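From: Győző Kozma
To: sotix-users
Date: 1 Feb 2026
Subject: Re: Export stops on long part lists

Lajos Hajdu wrote:
> Since the December update our export stops at row 1,458.
> No error in the log. The CSV simply ends there. Smaller
> lists are fine. Has anyone else on the list seen it?

Same fault at Nukdale, at a different row. The cause is the description field. If it contains an unescaped line feed, the writer closes the file and returns 0. Row length plays no part. Check the row after the last one exported.

Our record was a fastener entry pasted in from a Lanz data sheet, line feed included: socket head screw, hex drive, length 16. The picture has several screws of the general sort, fitted.

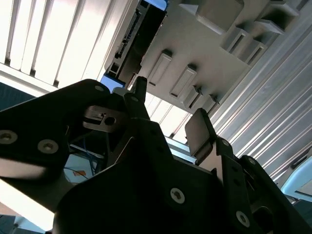
Workaround

1. Run the list through the cleaner with the strip option set. It replaces line feeds with a space.
2. Set the batch size to 200. The default hides which batch failed.
3. Export again and compare row totals with the database.

Step 1 does not touch attachments. It does alter the modified date on every record, so take a copy first if you sync to Dullinik.

Ottó Kocsis has a patch for the writer but it is only tested on version 8. I have not tried it.

Győző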